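November 27, 2018
Teleop notes, card sorting task

Continued with the card task today. The goal is the same as in August: the operator drives the arm by remote control, picks one packaged card and puts it standing in a compartment of the divided box. We record each try, and later the policy learns from the recordings.

Before start I checked the link between the operator station and Anar. The delay was 40 ms most of the time, with short jumps when Fulto was saving to disk. I moved the saving to the end of each try and the jumps became smaller. I still don't know if it is the full reason. To look at again.

Total in the set is now 269 tries. I marked 20 of them as bad, and I want Eimear Lenihan to check my marks, as she is more strict than me about what is a clean grasp. Most of the bad ones have the same problem: the operator comes to the card too flat, the finger slides on the package and the card is pushed away over the table. In the good ones the operator first pulls the card a little over its own edge and then closes. I should write this in the operator guide, with the open height for the fingers.

Second problem is the compartments. When the card enters with an angle, it touches the divider and the operator makes many small corrections. The policy will learn these corrections also, which I don't want. Lynch proposes to let the operator stop and begin again after 3 corrections. I agree, but then we need a button for this in Zimier, now it is only possible from the keyboard.

Table setup for the head view, to put things back the same way next time:

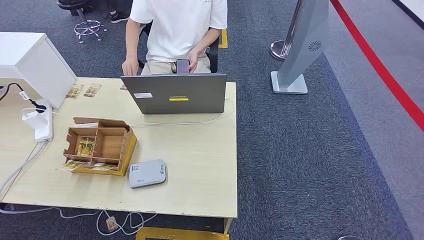 Head view of the table. Divided box left of center with one card standing in a front compartment, other cards flat around it, laptop behind.

The white cable in front of the laptop comes too close to the work area. Fix it with tape before the next recording.

To do: camera calibration again, new names for the log files, ask Lynch about the button.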